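2022-03-18, Gruvstead town hall, polling place walk-through. Me and Toivo Partanen. Form is the county one, comments mine.

**Outside**

- [x] Signs at both entrances
- [ ] Ramp. Handrail wobbles at the bottom end. Told the front desk, was told the same thing last September
- [x] Two marked spaces near the door
- [ ] Campaign sign line, 40 feet. Chalk washed off. Use tape. Somebody will argue about it anyway, Plalalthorpe had a shouting match over theirs

**Main room**

- [x] Exits unlocked, both swing out
- [x] Extinguisher tag in date
- [ ] Extension cords. One runs right accross where the line forms. Move it or cover it
- [x] 12 booths, all stand up. Number 5 leans, usable
- [ ] Accessible booth: chair in there is too low, needs swapping
- [ ] Lighting by the stage. Dim. Can't read a ballot back there, I tried

**Ballots and paper**

- [x] 900 ballots on order, confirmed w/ Minttu Savolainen by phone
- [ ] Last time we got 600 and ran out before supper. Want the delivery slip in hand this time, not a promise
- [x] Seals and spare seals
- [ ] Complaint forms. None. People complain regardless, might as well give them paper

**Notes**

Arabzadeh and Zorkelov are both sending observers. Same rules for both, behind the rope, no phones. If either one starts giving speeches, ask once then call the clerk. 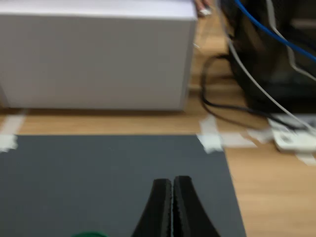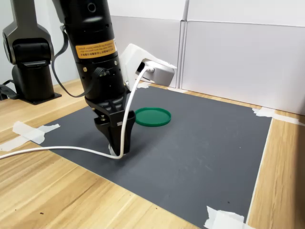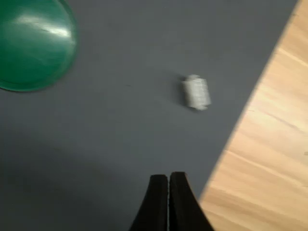 Still open: handrail, cord, chair, lights, forms, tape. Toivo has the cord and the tape. I'll chase the hall on the rail again, in writing this time. Lights prob won't happen before the vote, so turn the last row of booths toward the windows and bring lamps. Second walk-through once ballots are in. Need Minttu's signature on page 2 before I can send this.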